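The Blue Shirt

The bus from Bokcombe got in at 20 past, and I ran the whole way up the hill with my bag banging against my hip, because my sister was coming home! Two years on the boats out of Clevcombe, two whole years of postcards with fish on them, and she was going to be in our kitchen by supper.

My mother had gone shopping. My father was on a ladder doing something to the gutter that could have waited until fall. So the bedroom was mine, and I had been planning it since February. Clean windows first. Then the rug, dragged out to the porch rail and beaten until the neighbor's dog joined in. Then the bed, with the green fitted sheet (the pale one, the color of sage leaves when you turn them over), pulled so smooth you could have rolled a marble from one side to the other.

Then the laundry. Oh, I love folding laundry, and I don't care who knows it. I love the smell of it and the weight of a stack that has come out square. Our grandmother taught both of us on that very bed, when we were small enough to need a stool, and she had rules. Shake it twice. Lay it down flat. Find your corners at the hem and hold on to them, and don't you dare start folding until the cloth has stopped arguing.

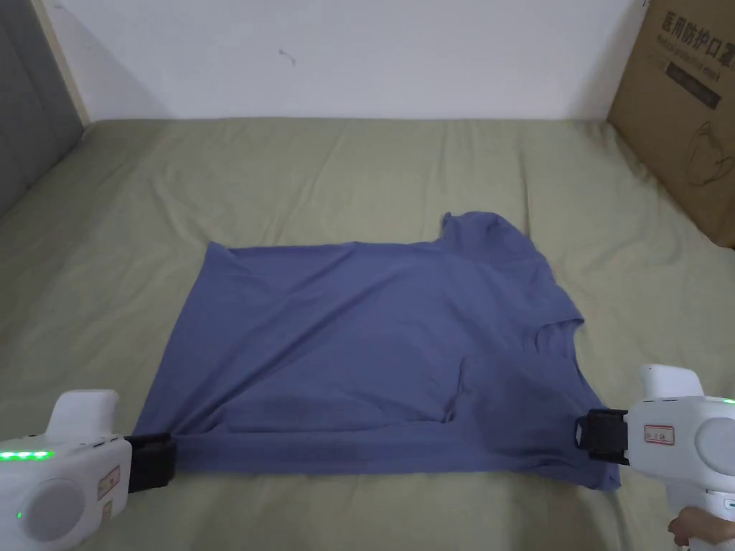
The slate-blue T-shirt was the one I cared about. My sister left it behind when she went, and I wore it for 300 days if I wore it for one. I wore it to school and to bed and to the summer fair at Grunia, where I won a jar of plum jam for guessing the number of beans in a barrel. (4000 exactly! I still can't believe it.) It had been hers, then it had been mine, and now it was going back in her drawer where she would find it.

It did argue. It always has. Pull the hem straight and the neck bunches up into a little hill, smooth the neck and you get a long crease running off across the front like a road on a map. I talked to it the way Grandma used to. Come on, you old thing. Be good for her.

I had one sleeve tucked under when I heard the gate.

Nobody in the world opens our gate like my sister. She lifts it and kicks it at the same time, so it makes two sounds, a squeak and a bang, and I hadn't heard them together in so long that I just stood there holding the shirt like a flag. My father yelled something wonderful from the ladder. The dog next door went crazy all over again.

"Where is everybody?" she shouted up the stairs.

"Folding!" I shouted back.

She came up two steps at a time, browner than I remembered and smelling of diesel and oranges, with a canvas sack that said ARAI on the side in big black letters. She looked at the windows and the bed. Then she looked at what I had in my hands.

"Is that my shirt?"

"It's clean," I said.

She dropped the sack, took hold of the other side of the hem, and shook it twice.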